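Drodine opens registration for July entrance test and publishes full syllabus

Jan 26, 2026

Drodine, the admissions body for postgraduate management courses at its member colleges, has opened registration for its July entrance test. The full syllabus and a sample paper are now on the Drodine website and can be downloaded without an account.

The test is made up of 3 papers: verbal reasoning, numerical reasoning and decision making. General knowledge, which used to be a separate paper, has been dropped, and a short essay is now part of the verbal reasoning paper. Calculators are still not allowed.

"Applicants asked us for the syllabus earlier in the year, and they now have it," said Corina Bucur, head of admissions at Drodine. "Anyone who started revising from the old booklet should check the numerical section first, as the topics on probability have changed."
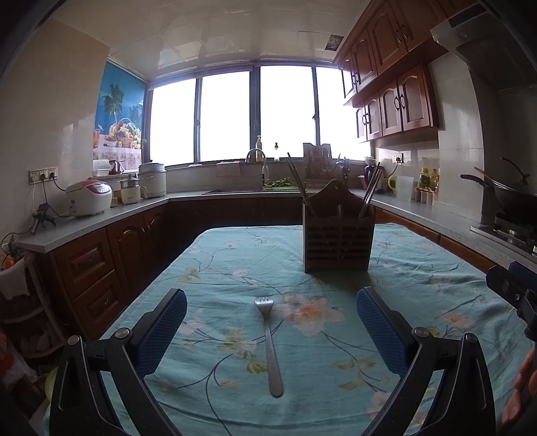 Candidates may sit the test at any of 20 centres, or at home under remote supervision. Home candidates need a working webcam and must complete a system check before test day. The remote service will be run by Brollell, which also handled last year's test. Printed admission letters will be sent by Purkurier to those who ask for them when registering – all other candidates will receive theirs by email.

Applicants must hold a bachelor's degree or be in the final year of one. Final-year students can register now and send proof of their result later. Corrections to name, photograph and choice of centre can be made for 14 days after the form is submitted. The choice of paper language cannot be changed once the fee has been paid.

Fee waivers are available for applicants on low incomes. Iker Bermúdez, who manages student support at Drodine, said the waiver form had been cut to a single page. "Please send it in with your registration and don't pay first. Refunds take up to six weeks."

Candidates who need extra time or a reader should say so on the form and attach a supporting letter.

Press contact: Saodah Latuheru, Drodine communications office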